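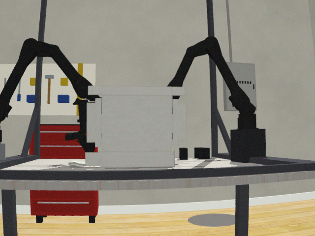

Watus Esteves gegen Brevetti II: was für ein Spiel!

Kategorie: Frauenfußball > Bezirksliga > Spieltag und Nachlese

kurvenkind84
Leute, ich bin immer noch heiser! 2:0 hinten zur Pause und dann noch 3:2 gewonnen, auf diesem Acker, gegen den Tabellenführer. Ich fahre seit Jahren zu jedem Heimspiel und so eine zweite Halbzeit habe ich von der Mannschaft noch nicht gesehen. Soon-im Gil macht das 1:2 per Freistoß (über die Mauer, Innenpfosten, drin), legt den Ausgleich auf und haut in der 84. Minute das Ding aus der Drehung unter die Latte. Die ganze Gegengerade stand!

abseitsfalle
War auch da, herrlich. Aber bitte nicht vergessen, wer uns in der ersten Halbzeit überhaupt im Spiel gehalten hat. Die Torfrau holt zwei Bälle raus, da hatte ich schon das 0:4 im Kopf. Und die Umstellung auf Dreierkette nach der Pause war mutig.

Brevetti_Fan
Glückwunsch aus dem anderen Lager, verdient war das trotzdem nicht. Dem Freistoß vor dem 1:2 geht kein Foul voraus, unsere Sechserin spielt klar den Ball. Danach kippt die Partie. Mit einer korrekten Entscheidung fahren wir mit drei Punkten heim.

kurvenkind84
Ach komm, sie kommt von hinten und trifft erst den Knöchel, dann den Ball. Ich stand auf der Höhe, keine 11 Meter weg. Und selbst wenn: Ihr hattet danach noch mehr als eine halbe Stunde Zeit und seid kaum noch aus der eigenen Hälfte gekommen.

linksfuss_lotte
Ich sehe das beim Foul eher wie Brevetti_Fan, sorry. Kann man laufen lassen. Das ändert aber nichts daran, dass Brevetti ab der 60. platt war. Wer so hoch presst, muss halt auch mal wechseln.
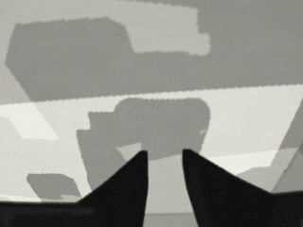
Was mich viel mehr freut: wie viele Mädchen aus der U13 am Zaun standen und nach dem Abpfiff gleich selbst Freistöße geübt haben. Im Juni hatten wir noch Sorge, ob wir überhaupt eine Mannschaft zusammenkriegen, und jetzt sowas!

abseitsfalle
Zuschauerzahl übrigens 364, hat der Stadionsprecher durchgesagt. Letzte Saison gegen denselben Gegner war da deutlich weniger los.

Brevetti_Fan
Stimmung war stark, das gebe ich gern zu. Und die Gil ist mit ihren 34 immer noch die beste Spielerin der Liga, da brauchen wir nicht zu streiten. Zum Foul bleibe ich bei meiner Meinung. Im Rückspiel bitte mit anderem Schiri :)

kurvenkind84
Darauf können wir uns einigen! Nächste Aufgabe ist auswärts in Cetley, der Platz dort ist schmal und es wird viel über zweite Bälle gehen. Ich würde bei der Dreierkette bleiben. Wer fährt mit? Bei mir im Auto sind noch zwei Plätze frei.

linksfuss_lotte
Ich! Dreierkette in Cetley finde ich allerdings riskant, die spielen jeden Ball lang auf die Außen. Lieber zu viert hinten anfangen und Gil etwas freier hinter der Spitze.

abseitsfalle
Dann nehme ich den zweiten Platz. Treffpunkt wie immer am Vereinsheim?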